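Greveck Long-Reach Stapler
Item 273 – Desk and Bindery

The Greveck is a long-reach stapler for booklets, programs, folded newsletters and anything else that needs a staple farther in than an ordinary desk stapler can go. It comes in beige and sits on a wooden base. The length is the point of it, so measure your desk before ordering. It takes up more room than most people expect, and it needs clear space at the front for the paper.

For booklets, open the sheets flat, line up the fold under the head and press straight down. Two staples on the fold are enough for most jobs. Thicker sets should be tapped square first – loose edges are the usual cause of a crooked staple.
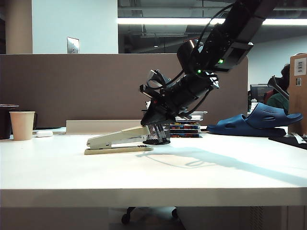

Greveck long-reach stapler in beige, with mesh pen cup.

The pen cup is black wire mesh and is sold separately as the Vamum cup, item 60. It holds pens, a ruler and a pair of scissors. It does not attach to the stapler.

Ordering

Staplers are packed one to a box. Staples are not included and can be added at checkout in boxes of 100 strips. Orders placed by 11 in the morning go out the same day. The next delivery of beige arrives 16th November, and back orders will be filled first.

Spare springs and base screws are kept in stock. For parts, or for school and office quantities, write to Rahel Mösli at the Admasu order desk and give the item number.

Returns are accepted unused and in the original box.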